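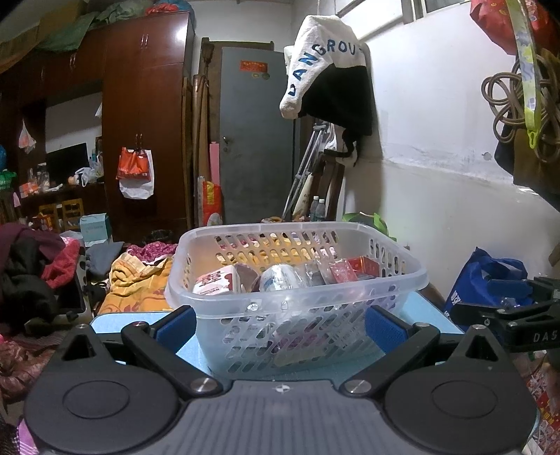 16/08/2024, Skyrme gripper, pads and pivots

Spent most of the morning on the hand-held gripper, the one we all call Skyrme, and I'm happy to say it's in much better spirits than it was on Monday. The trouble was the old grip pads, which had gone shiny and were letting things slide, so I peeled them off, cleaned the finger ends (twice, the old glue is stubborn stuff) and put on a pair of the blue textured ones from the Pritau box. They sit nicely flat against the sides of the clear basket, one each side, and the basket with all its packets in is a good thing to try them on, being smooth plastic with slots for a pad edge to catch in if it's badly stuck down.

While I was in there I looked at the pivots too. The left inner screw had backed off a touch, so the left arm was closing a shade late. Nipped it up, tiny dab of thread lock, then gave both arms 60 slow open-and-close strokes before going anywhere near a load. Please don't overdo those screws! Catrin Meredith did warn me in March that they bind if you lean on them, and she was quite right.

Kurkura log says the last pads managed about 4000 grips, so I've put a note in to look at these well before then. Spare pads left: 11. Flanescombe can have a pair if they ask kindly.

Still to do: right pivot feels a bit dry, fresh grease next week.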